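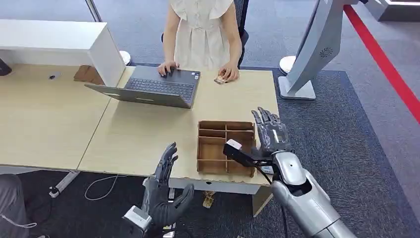
Februar, abends

Heute die Kasse gemacht. Seit dem Jahreswechsel lag das Geld in Umschlägen, in der Blechdose von Huw und in der Schublade vom alten Empfang, und keiner wusste genau, was davon Eintritt war und was aus dem Getränkeverkauf stammte. Zlata hatte schon vorige Woche gesagt, dass sie die Abrechnung für Clurnent so nicht fertig bekommt. Also haben wir uns den Vormittag freigehalten und alles auf den hellen Schreibtisch gelegt.

Mit dem Tisch fing es an. Er besteht aus zwei Platten, die nebeneinander stehen, und die linke hat beim Umzug einen anderen Fuß bekommen als vorgesehen. Sie kippelte. Prys hat gestern noch etwas daruntergeschoben, ein Stück gefaltetes Papier, und das hat bis zum Mittag gehalten, danach musste ich nachlegen. Ich will endlich die richtigen Schrauben bestellen. Auf der Liste steht es seit dem Herbst.

Zlata saß am Laptop und hat die Tabelle geführt, ich habe die Umschläge aufgemacht und angesagt. Den Sortierkasten aus brauner Pappe hatten wir in der Mitte auf dem Tisch. Er war eigentlich für Kleinteile gedacht, die Stege sind dünn, und wenn man mit der Hand dagegenkommt, verschiebt sich leicht eine Reihe. Für Scheine geht er aber, wenn man sie faltet. Flach liegend passt in die Fächer keiner hinein. Zlata faltet ordentlich, immer einmal und dann noch einmal, und drückt den Falz mit dem Nagel nach. Ich falte schlechter, meine springen wieder auf.

Wir haben vorher festgelegt, wie sortiert wird: hinten die großen Scheine, vorne die kleinen, rechts alles, was nicht zugeordnet werden kann. Die rechte Seite wurde zuerst voll. Auf mehreren Umschlägen stand nur »Ruairi« und sonst nichts, kein Datum, kein Anlass. Ich habe ihn angerufen. Er meinte, das seien die Abende mit Cita gewesen, die beiden ersten, und das Wechselgeld sei noch mit drin. Wie viel Wechselgeld, wusste er nicht mehr. Wir haben es dann aus dem alten Kassenbuch genommen, in dem Wondimu zum Glück alles mit Bleistift notiert hat, auch die Kleinigkeiten. Seine Siebenen sehen aus wie Einsen, daran haben wir uns eine halbe Stunde aufgehalten.

Gegen elf der erste Zwischenstand: 1226 Euro aus dem Eintritt. Das stimmte mit den Kartenabschnitten überein, beim ersten Durchgang, und Zlata hat es trotzdem noch einmal gerechnet. Ich habe in der Zeit Kaffee geholt und bin dabei fast über das Kabel am Boden gegangen. Das muss an die Wand. Auch auf die Liste.

Die Absperrpfosten stehen immer noch hinten im Raum. Sie sollten längst wieder ins Lager, aber dort steht jetzt alles von der Mitance-Ausstellung, und bis das abgeholt wird, bleiben sie wohl. Ich habe Huw eine Nachricht geschrieben. Er hat mit einem Daumen geantwortet, was bei ihm alles heißen kann.

Nach dem Kaffee die Getränke. Schwieriger, denn da sind die Pfandbeträge mit eingerechnet, mal ja, mal nein, je nachdem, wer an der Theke stand. Wir haben die Scheine noch einmal aus den vorderen Fächern genommen und neu gelegt. Zlata tippte mit links und hielt den nächsten Schein schon in der rechten Hand, bis ich ihr gesagt hatte, in welche Zeile er gehört. So ging es dann ziemlich schnell. Wir haben kaum geredet, nur Zahlen und ab und zu »Stopp«, wenn ich zu weit war.

Mittags Brote am anderen Tisch, damit nichts an das Geld kommt. Zlata erzählte von der Wohnung, die sie sich angesehen hat, dritter Stock, ohne Aufzug, Küche nach Norden. Sie nimmt sie wahrscheinlich nicht. Die Maklerin will bis Ende des Monats Bescheid haben. Ich habe gesagt, sie soll noch einmal abends hingehen und hören, wie laut es ist — das habe ich damals bei meiner versäumt und höre seitdem die Straßenbahn.

Am Nachmittag die Gesamtsumme: 2802 Euro. Laut Buch hätten es 185 mehr sein müssen. Wir haben zuerst die Tabelle durchgesehen, Zeile für Zeile, dann die leeren Umschläge noch einmal umgedreht und geschüttelt. Nichts. Zlata war dafür, die Differenz einzutragen und Schluss zu machen. Ich wollte noch in die Schublade vom alten Empfang schauen, obwohl ich die am Morgen ausgeräumt hatte. Auch da nichts, nur Büroklammern, ein Stempel ohne Kissen und die Gebrauchsanweisung für die alte Kaffeemaschine.

Dann kam Prys herein, um seine Jacke zu holen, und fragte, ob wir die Auslage für den Transport schon abgezogen hätten. Hatten wir nicht. Er hatte das Geld im Januar bar aus der Dose bekommen und die Quittung an die Innenseite vom weißen Schrank geklebt, mit Klebeband, damit sie nicht verloren geht. Dort hing sie auch. 185 Euro, mit Unterschrift von Huw. Ich habe sie abgelöst, ein Stück Lack ist mitgegangen, aber das sieht man nur bei offener Tür.

Zlata hat den Posten eingetragen und die Datei an Clurnent geschickt. Das Geld ist jetzt in der Kassette, nach Sorten gebündelt, und die Kassette steht verschlossen im Büro nebenan. Zur Bank gehe ich morgen vor zehn, danach ist dort immer eine Schlange.

Den Pappkasten wollte ich zuerst wegwerfen, eine Ecke ist weich geworden. Zlata möchte ihn behalten und für die Belege nehmen, ein Fach pro Monat. Mir ist es recht. Ich habe ihr gesagt, dass ab jetzt auf jeden Umschlag Datum, Anlass und Wechselgeld gehören, und sie hat einen Zettel dazu geschrieben, den wir an die Theke hängen. Ruairi bekommt ihn zusätzlich als Mail.

Die Pappe am Schrank habe ich wieder vergessen. Sie soll zum Altpapier, und ich bin heute bestimmt fünfmal daran vorbeigegangen.

Noch offen: Schrauben für den Tisch, Kabel an die Wand, Huw wegen der Pfosten, Münzrollen von der Bank mitbringen. Wondimu fragen, ob er das Kassenbuch weiterführt, dann aber mit Kugelschreiber.

Um halb sieben zu Hause gewesen. Rücken müde vom Stehen, die Finger haben nach Münzen gerochen, auch nach dem Händewaschen noch. Suppe von gestern gegessen, kurz mit meiner Schwester telefoniert. Sie kommt nun doch erst im März. Jetzt noch die Wäsche aufhängen, dann ins Bett.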